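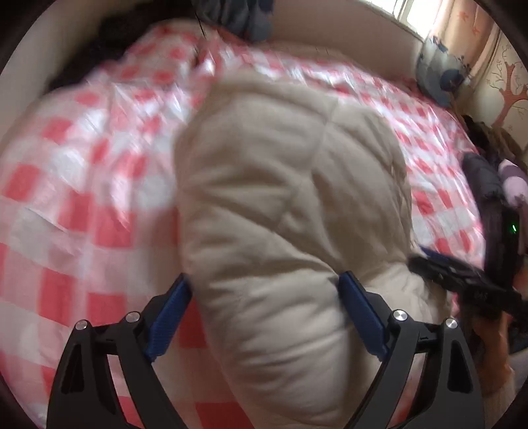 4. Seasonal storage of padded outerwear

4.1 Scope and material

The storage diaries collected under the Stirna project cover two towns, Buditz and Sollholm. They contain 1508 usable entries on winter clothing. An entry is counted as usable when it names the garment, the place where it was kept and the month in which it was put away. Entries that give only a general phrase such as "winter things" were kept in the archive but left out of the analysis in this section.

The section deals with padded outerwear only: quilted jackets, padded coats, padded trousers and body warmers. Wool coats were treated in Section 3 and follow a different pattern, partly owing to the long habit of hanging them in a cloth cover. Padded garments have no such settled habit. They are bulky for their weight, they change volume when pressed, and their outer fabric is often slippery enough that a stack of them will slide. Diarists in both towns mention these properties, usually in connection with a shortage of shelf space.

The housing stock differs between the towns. In Buditz most diarists lived in flats with a shared cellar and little built-in storage. In Sollholm the houses are small but detached, and nearly all have a loft reached by a hatch. This difference explains a good part of what follows, and the reader should keep it in mind when comparing the two sets of entries.

4.2 Coding of storage places

Storage places were coded in three groups. The first group is hanging storage, in a wardrobe, on a rail or on hooks behind a door. The second is flat storage, on a shelf, in a drawer or in a chest. The third is enclosed storage, in which the garment is put inside a bag or box that is itself placed elsewhere. A jacket in a bag on top of a wardrobe was coded as enclosed, and the top of the wardrobe was noted as a secondary place. Compression bags were coded as enclosed in every case, with a separate mark for whether air had been drawn out.

The coding follows the Nghiêm scheme for household textiles with two changes. The original scheme treats under-bed storage as a place in its own right. In the present material nearly all under-bed entries describe a lidded box or a zipped bag, and these were moved to the third group. The original scheme also has no code for a garment that stays in use at a low level during summer, for instance a body warmer kept by the back door for early mornings. Such garments were coded as "not stored" and are discussed in Section 5.

Coding was carried out from the diary text alone. Where the text was unclear the entry was set aside and coded again after an interval of 60 days without sight of the first result. Entries that received different codes on the two occasions were excluded. Most of these concerned built-in cupboards where the diary did not state whether the garment hung or lay on the cupboard floor.

4.3 Preparation before storage

Before a padded garment is put away it is normally handled in some way. Diarists describe emptying pockets, brushing, airing, spot cleaning and full washing. Airing is the most common step in Sollholm, where gardens and covered porches make it easy. In Buditz, spot cleaning takes its place. Full washing is less frequent in both towns than the care labels would suggest. The reasons given are the length of the drying time, the size of the drum and a fear that the filling will gather in lumps.

The last of these deserves comment. Lumping in synthetic wadding is mainly a result of poor stitching or of a worn bonding layer, and a garment quilted in small cells is little affected by a gentle wash. Down behaves differently. It clumps when wet and has to be broken up by hand or by tumbling as it dries. Diarists seldom record which filling a garment has, and several describe down and wadding with the same word. The fear of lumping therefore attaches to padded garments as a class, and the type of quilting does not appear to change it.

Folding is described in less detail than cleaning. Many entries say only that the jacket was "folded" or "folded up small". Where a method is given it is usually one of three. In the first, the garment is rolled from the hem upwards. In the second, it is folded in half down the middle with the sleeves laid together. In the third, it is laid face-down and the sleeves are brought inwards over the upper body before any further fold is made. Figure 3 shows a quilted jacket with the sleeves in this last position, the knit cuffs pointing towards each other at the level of the collar.

The face-down method gives a regular rectangle, and this matters when several garments have to share a shelf or a box. It also puts an extra layer of padding across the upper part, so that the folded garment is thicker at one end. Diarists who stack more than one jacket sometimes deal with this by turning every second one round – a practice recorded in Buditz far more often than in Sollholm.
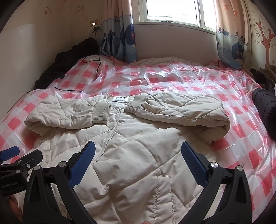
Rolling is preferred where the destination is a bag. A rolled jacket can be pushed into a narrow opening, and the air is pressed out as the roll is made. It springs back quickly when released, however, and diarists mention belts, laces and old stockings used as ties. Folding in half is chosen chiefly for long coats, which are awkward to lay out on a bed or table at full length.

The surface on which folding is done is rarely recorded, but when it is, a bed is named more often than a table. A padded coat for an adult needs a clear area wider than most kitchen tables once the sleeves are spread. Several diarists in Buditz state that they put away all the household's winter clothing in a single session on one bed, starting with the largest pieces.

4.4 Compression and recovery

Compression bags occur in both towns and are more common in Buditz, as the housing would lead one to expect. Diarists give two reasons for using them: to save space and to keep out moths. The second has little bearing on garments with a synthetic shell and filling, but these are often packed together with wool, and the bag is chosen for the load as a whole.

Opinion on the effect of compression is divided. Some diarists report that a jacket came out flat in September and did not regain its former thickness. Others report full recovery after a night on a hanger. The diaries cannot settle the matter. They hold no measurements of thickness, and a jacket that seems thin in autumn may have been thin in spring. What they do show is that a poor result is remembered. Households that record a flat jacket in one year tend to move it to hanging storage in the next, and other garments in the same household often follow.

Creasing is a lesser concern. Padded shells crease sharply along the fold lines, but the creases are usually described as going out in wear. Exceptions are garments with a coated outer fabric, where the fold can leave a permanent line, and collars with a stiff inner layer. A small number of entries mention drawcords left loose during packing and later found knotted round a zip pull.

4.5 Limits of the material

The diaries were kept by the member of the household who did most of the storing, and they describe that person's practice. Garments stored by other members are likely to be under-reported, in particular the outerwear of older children. The month of storage is reliable for the spring but less so for the autumn, as many diarists took out garments one at a time and recorded only the first. Finally, the diaries do not distinguish clearly between a garment stored for the season and one kept on the chance that it might fit someone later. Both may lie in the same box for years, and the second kind was coded as stored wherever the text gave no reason to do otherwise.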